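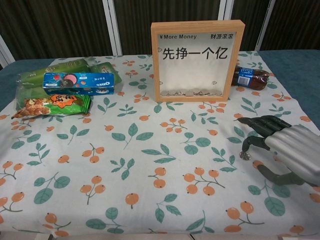
The table as of this afternoon. Coin box on the right, snacks on the left.

fgashi
Posted in: Small Spaces & Storage

Looking for opinions on a table that has to do too many jobs. It's blue-gray and I like the color, but it marks easily, so I put the berry cloth on it in April. The cloth doesn't reach the sides. I thought I had measured right and I had not.

Two questions. First, is a cloth that stops short of the edge going to bother me forever, or do people do this on purpose? Second, where do the snacks go? They have been living on the table next to the coin box and I eat them because they are there. I have one shelf in the hall closet and that's it for storage.

The box was a moving present from my cousin. The big characters say something like "first earn a hundred million." I am not there yet.

Fatos

edgars_l
I would size up on the cloth. You want it to hang over a little on every side, otherwise it slides when you lean on it and you end up straightening it all day. Print is nice, I'd look for the same one in the next size before changing anything else.

Snacks go in a bin with a lid in the closet. Any bin.

gunwoo.seo
Disagree on the cloth. A short cloth in the middle is fine, people have used runners forever. You can see some of the table color, and the green leaves look good against it. If it slides, put a piece of grip liner under it. I cut mine from a roll meant for drawers and it has stayed put for 10 months.

On the snacks I'm with Edgars, except I would not use a lid. If there's a lid I put things on top of the lid and then I never open it.

fgashi
The sliding is real. I hadn't thought of drawer liner, I have half a roll left from the kitchen.

No lid makes sense to me. The long green pack is the problem though. It's longer than any bin I own.

edgars_l
Open it and take the pieces out. They're wrapped individually, right? Then the outer bag goes in the trash and the rest fits anywhere. Same with the Oreos, lose the box.

gunwoo.seo
Keep the Oreo box. It's the one thing there that stacks. Are those the strawberry ones?

fgashi
Strawberry, yes. Bought them for my niece and she doesn't like them.

jdgeum
Going to argue for leaving the snacks out, in a bowl. If people come over they can help themselves, and a bowl looks like you meant it. A pile of packages looks like you just got back from the store. I have a wide shallow one from Clotier that cost 20 dollars and it's been on my table since I moved in.

The crunchy ones in the green bag need a clip once they're open. They go soft fast where I live.

edgars_l
He said he eats them because they're there. A bowl makes that worse.

jdgeum
Then he buys fewer. I don't think the storage is the issue.

noh_gw
What about the coin box? I have one like it, same kind of slot in the top of the frame, and mine is a pain to empty. The back panel on mine is held with small tabs and I broke one the first time. I'd look at how yours opens before it gets full. Also the weight. Mine was at about a third when I tried to move it, and the bottom joint opened up a little. Put it where it's going to stay.

For what it's worth I counted mine when I emptied it and it came to 222 coins, mostly small ones. Less money than I expected.

fgashi
Good to know. I haven't tried the back. There's only a shallow layer at the bottom so far, so I can still move it without trouble. Was thinking of the hall shelf, but then I'd forget to put anything in it.

noh_gw
Leave it on the table then. Mine went into a bedroom and got nothing for weeks. By the front door is good too if you have a ledge.

gunwoo.seo
+1 for near the door – that's when you have coins in your pocket.

fgashi
No ledge. Table it is. I'll try the liner under the cloth first and see if I still want a bigger one. Snacks are going in the closet in an open bin, minus the long bag, which I'll take apart tonight. Sorry Jong-dae, no bowl.

jdgeum
Fine. Clip the green one.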